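Handheld track vanishes after Conden Bridge on the Willaler circular (troubleshooting log, now solved)
Opened 9 March 2021 -- Category: route files and devices -- Device: Tradau handheld, older model with buttons
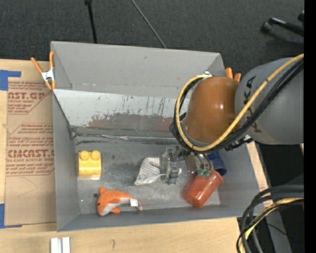
I've got a lovely puzzle for anyone who likes maps as much as I do! The Willaler circular is my favourite walk in the whole area (oak woods, then the old slate tips, then that huge open ridge over to Tapley), and I downloaded the route file so I could follow it on my handheld. It works beautifully from the car park to Conden Bridge, and then the line just stops. The arrow carries on, the map carries on, but the route has gone. I first thought it was a colour problem, as the default track is a thin grey on a grey-ish hill background, so I changed it to the brightest yellow on offer. What a difference! It stands out now the way the yellow toy block does in that scuffed grey bin, and I can read it at arm's length. But it still ends at the bridge, so at least I know it wasn't hiding from me.

What I expected: a full loop, car park to car park.
What I get: a line for the first part of the walk, ending on the near bank at Conden Bridge.
Does it happen every time: yes, three loads out of three.
Does it happen with other routes: the short Tapley woodland stroll is fine. The reservoir path is fine.
Have I walked it anyway: of course I have. I had the paper map and it was a glorious day, with larks all the way up the ridge.

Reply from route support
Thanks for the report, and for the very clear notes. Please could you tell us:
1. Whether you downloaded the file as a track or as a route.
2. Whether the full loop shows on the website map when you view it on a computer.
3. How much free space the handheld reports under Settings, Memory.
Please don't reset the unit yet. A reset clears saved waypoints on that model.

Update from me
Glad you said that about resetting, I had my thumb on the button! Answers:
1. Route, I think. The file has "rte" at the end of its name.
2. Yes, the whole loop is there on the computer, and it looks gorgeous. You can even see the little zigzag by the second slate tip where the path goes round the wet bit.
3. Lots of space. I cleared it out in January when I took off all my old coastal walks.

I also tried a different cable, in case the file was getting chopped off on its way across. No change. Then I tried turning the handheld off, taking the batteries out, having a cup of tea and putting them back in. No change, but a very nice cup of tea.

Reply from route support
That helps a lot. Older Tradau handhelds have a limit on how many points they will show in one route. The limit on yours is 200. Anything after that is dropped when the file is loaded, and the unit doesn't give a warning. Tracks are handled separately and can have many more points.

Could you open the route on your computer, click on Details and tell us the number next to Points?

Update from me
It says 1000! So there we are. All those wiggles through the oak woods must be eating up the points before the route even gets across the river. Those woods really do wiggle, mind you. The path goes round practically every tree, and I wouldn't have it any other way.

I had a go at downloading the track version, and the unit took it without a murmur. The full loop is there, up over the ridge and back down the green lane. I'm delighted!

One new oddity, though. With the track loaded I no longer get the beep before a turn, and I do like the beep. There's a spot above the slate tips where the main path goes straight on to a locked gate, and the right of way slips off left behind a wall. It's easily missed if you're looking at the view, and the view there is well worth looking at.

Reply from route support
The missing beep is expected. On this model the turn alert only works with routes, and a track is just a line to follow. There are two ways round it:

Option A. Use the track for the line, and add waypoints by hand at the places where you want an alert. Set the proximity alarm on each one.

Option B. Use the Simplify tool on the website to make a route with fewer points, and load that. Corners will be cut slightly on the map, so the line may look as if it leaves the path in the woods. Please follow the path on the ground.

Both can be loaded together if you give them different names.

Update from me
I tried both, because why not, it was raining.

Option B first. I pulled the slider down until the loop came out at 38 points, which was far too keen of me. It took a straight line across the river nowhere near the bridge, and another across the middle of a slate tip. Very brave, but no thank you. I nudged the slider back up to just under the limit and it looked much better, with only the odd corner shaved off in the woods.

Then Option A. I put in 17 waypoints, and this turned out to be the most enjoyable part of the whole business -- I sat at the kitchen table with the paper map and walked the route in my head. Some are proper turns (the left behind the wall, the stile after the sheepfold, the fork at the top of the green lane). A few are pure pleasure, like the flat rock where you can see both valleys and the gate where we always stop for sandwiches. I set the alarm on the turns and left it off for the sandwiches, as I never need reminding.

Field test
Walked the full circular with the track in yellow and my own waypoints on top. Results:
Car park to Conden Bridge: line present, beep at the first fork.
Conden Bridge to slate tips: line present! This is where it used to stop, and I did a small cheer on the far bank.
Left turn behind the wall: beep came in good time, before the locked gate.
Ridge to Tapley: line present, no turns needed, wind strong enough to lean on.
Green lane and back: line present, beep at the fork, muddy up to the ankles.
Batteries: still going at the car park.

So that's a yes from me. The simplified route is still on the unit as a spare, under a different name as you suggested.

Reply from route support
Great news, and thank you for testing it so thoroughly. We have added a note to the Willaler circular page advising owners of older handhelds to pick the track download, and we have asked for a warning to appear on the site when a route is over the limit. We'll mark this one as solved.

Update from me
Brilliant, thank you! One small request while the page is being edited: could the note also mention the left turn behind the wall? There was a family up at the locked gate when I came by, and they were very pleased to be shown the way round.

Status: solved. Page note updated to include the turn above the slate tips.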